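Plalemetti project - Gallery
Learning home tasks from a hand-held gripper

On these pages we show the work behind our result on bedroom tasks. The method is simple to explain: a person carries the gripper by hand, does the task, and the camera on the tool records everything from the gripper's point of view. Later a policy is trained from these recordings and runs on the robot arm.
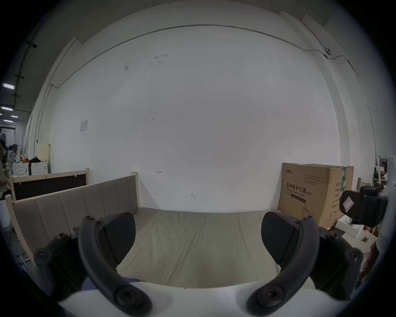
View from the hand-held gripper, with the mattress between the two fingers.

The wide lens bends the straight lines of a room very strongly, and you can notice it well on the pipe along the wall. We do not correct this before training. In our first tests, corrected images lost too much at the sides, and the policy became worse at finding the border of the bed.

Both fingers stay in view during the whole recording. From their position we read how far the gripper is open, so the tool needs no extra sensor for this. The black pads at the ends are the part we change most often - after 200 recordings we put new ones.

About the data

The full set is named Ikell and has 1,419 recordings from 2 sites, Toprak and Mirkport. We kept the rooms as they were, with boxes, furniture and marks on the walls. A recording is removed only when the position tracking is lost. Large white walls are difficult in this respect, and most of the removed recordings from Toprak have this problem.

Result

We tested the trained policy in a room that was not in the data. It finished the task in 56 percent of the trials. The usual failure was a grasp too high above the surface, when the fingers closed on air. We are now adding more recordings with slow approach, and the new numbers will be placed on this page in March.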